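3. Cell Setup and Upkeep

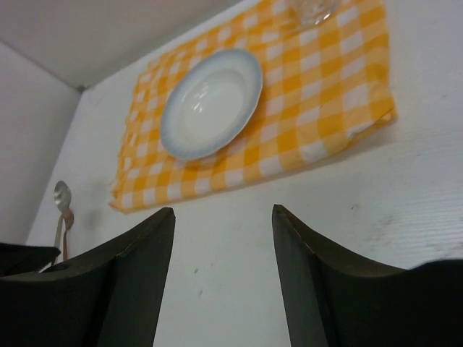
Figure 2. Wrist camera view of the work surface in the Drollard cell, with the place setting used in the table tasks. The two gripper fingers are at the bottom.

3.1 Enclosure and work surface

All trials were run in a single cell, which we call Drollard after the bench it was first built on. The cell is a white box, open at the front, with a flat white floor that serves as the work surface. The arm is bolted to a steel plate outside the box and reaches in over the open side. We chose white panels for the walls and floor so that the edges of objects would stand out in the wrist view, and so that light from the overhead strips would be spread evenly. The seams between the panels show as straight gray lines in the camera view (Figure 2). We use these seams as a quick check on camera pose, as described in Section 3.3.

White panels mark easily. Scuffs and gray smears build up where the fingertips touch down, and a few of them can be seen in Figure 2. Early in the project we tried to keep the floor spotless and wiped it between trials. This took time and left streaks that were harder to deal with than the marks themselves. We now wipe the floor once at the start of each session with a damp cloth, let it dry, and leave it alone until the session ends. A panel is replaced when it has a gouge deep enough to catch a fingernail. Over the whole study we replaced the floor panel 2 times and never replaced a wall panel.

3.2 Gripper fingers

The arm carries a parallel gripper with two dark gray fingers made to our drawing by Clindetti. Each finger narrows to a pointed tip, and the outer side is cut in a concave curve to leave room next to tall objects. The points help with thin items lying flat, such as the handle of a spoon, but they also wear faster than a blunt pad would. A worn tip does not stop the cell. It shows up first as a small rise in missed grasps on flat items, while bowls and glasses are handled as before.

We check the tips at the start of each session. The gripper is closed with no object in it and the operator looks at the gap from the front and from the side. If light passes between the tips, both fingers are taken off and swapped for a fresh pair. We always swap them as a pair. A new finger next to a worn one puts the grasp point off center, and the error is large enough to push a light plate sideways during the approach.

Each finger is held by two screws. In the first weeks these worked loose under the repeated shock of table contact, and we lost most of a session to a fault that looked like a control problem. The screws are now set with medium thread locker and tightened with a preset driver. We log the cycle count at each change and replace the fingers after 900 cycles even if the tips still meet cleanly.

3.3 Wrist camera

The camera sits on a bracket behind the gripper and is tilted so that both fingers stay in view at all times. This costs a good part of the lower image, but it gives the policy a steady reference for where the tips are. It also gives the operator a simple way to tell whether the bracket has moved.

To check the pose, the arm is sent to a stored position and a new image is laid over a saved one. The finger edges and the panel seams are compared by eye. If the fingers have shifted but the seams have shifted by the same amount, the camera has turned in its bracket and is loosened, set back, and tightened again. If only the seams have moved, the fault is in the arm or the box, and the base bolts are checked first. We ran this check before each of the 37 sessions.

The lens is cleaned with a dry microfiber cloth. We advise against spray cleaners, as mist settles on the finger mounts and weakens the thread locker over time.

3.4 Props and reset

The table tasks use a yellow-and-white gingham cloth, a white plate with a scalloped pale blue rim, a clear drinking glass, and a metal spoon. The cloth is spread by hand and is not pinned down. Its wrinkles and folded edges therefore differ from trial to trial, and we kept this variation in the data. The plate is glossy and returns bright spots from the lights. We left these in as well, but we fixed the brightness of the lights so that the spots would not change in strength within a session.

Between trials the operator clears the box, checks the cloth for crumbs of finger material, and lays out the objects following a printed start sheet. The arm is held in a safe stop whenever a hand is inside the box. The stop is wired through a Hasside relay, which is tested by opening the front gate before the first trial.

3.5 Faults

Most lost time came from cables. The camera cable runs along the forearm and bends at the wrist each time the gripper tilts. It failed in November, first as dropped images and then as a full loss of signal. We rerouted it with a longer loop, clamped it on both sides of the wrist joint, and now carry a spare already cut to length. The Klinhom controller stopped one session with an overheating warning, which cleared after the intake filter was washed. The filter is now washed whenever the fingers are changed.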